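4. Who Brings What: Food at the Block Parties

4.1 Sign-up sheets and what arrived

The food at the Nunis block parties was organized by sign-up sheet on every block we studied. The sheets were usually taped inside the door of a corner store or passed from porch to porch in the two weeks before the party. We collected the sheets from all 20 blocks and compared them with the table records kept by our field team on the day. Across the three seasons the table records list 1513 dishes. A dish was entered once, under the household that carried it to the table, even when two households had cooked it together. Drinks, bagged ice and store condiments were left out. Candy handed out at front doors during the Halloween walk was left out as well and is treated in Section 5.

The sheets were a fair guide to desserts and a poor guide to everything else. Households that signed up for a dessert nearly always brought one. Households that signed up for a side often came with a main dish, or with a side and a dessert together. Blocks in the Sultana neighborhood used sheets with printed headings (mains, sides, sweets), and the match there was closer than on blocks that used a blank page. We do not read much into this. The Sultana blocks are also the ones where the same few people have run the party longest, and they tend to telephone anyone who has left a line empty.

Records were entered in Sevimeck, which allows a dish to carry more than one category. Zapata coded the first season alone. From the second season on, Zapata and Echeverría coded separately and met to settle differences. Most of the differences concerned dips, which one of us had placed with sides and the other with snacks. All dips were recoded as snacks, including those from the first season.

4.2 Serving ware and its return

In interviews, people talked about dishes in the other sense of the word almost as much as about the food. A bowl left on the table at the end of the night has to get home again. Of the 178 households interviewed, most had at some point lost a bowl or lid at a block party, and most had at some point kept one. Ordinary household pieces of the kind in Figure 3 were preferred for short walks down the block. Foil pans were preferred by families who meant to leave early with small children.
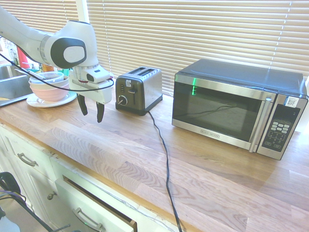
Figure 3. Household dishes stacked on a kitchen counter, with a translucent plastic container on top.

Names on masking tape were the usual way of marking a piece. A few households used nail polish on the underside, which lasts through washing. On the Vustevau Street block, unclaimed pieces go into a box kept on one porch until the January cleanup, when whatever remains is given away. Two women on that block told us they had each taken the other's baking dish home and had decided to leave it that way.

Return of serving ware also turned out to be an occasion for visits. Respondents described bringing back a washed bowl with something in it, most often leftover cookies or a few pieces of fruit. Newer residents mentioned this less often, and several said they had not known it was expected. One man who had moved in the previous spring left the bowl on the step, rang the bell and went home. He learned later that he had been talked about, in a friendly way.

4.3 Timing of preparation

We asked each household when it had prepared its dish. Desserts were made the evening before. Hot dishes were made on the day, with the last hour described as the busiest by nearly everyone who cooked one. The party held on 22 September 2018 is an exception in our records. Its start was moved forward two hours on account of the weather, and several cooks substituted cold or purchased items for what they had listed.

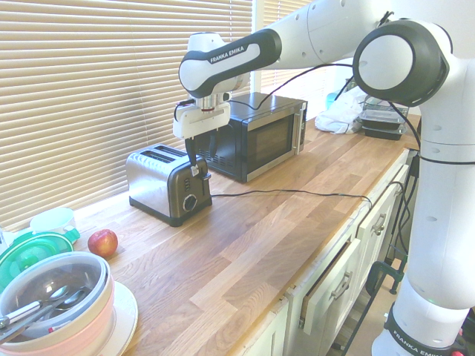 Households with school-age children reported a second round of work after the food was on the table, mainly costumes and face paint at the October parties. This affected what they chose to bring. Rice cereal squares, cupcakes from a mix and cut vegetables account for a large share of their entries, and few of them signed up for a main dish in October even where they had done so in the summer. Households without children at home took up most of the difference, in particular retired couples, who supplied the chili on all but a handful of blocks.

We did not ask about cost in the first season. The question was added later, after several respondents raised it themselves, and the answers are incomplete. They are given by block in Appendix B and are not used in the analysis that follows.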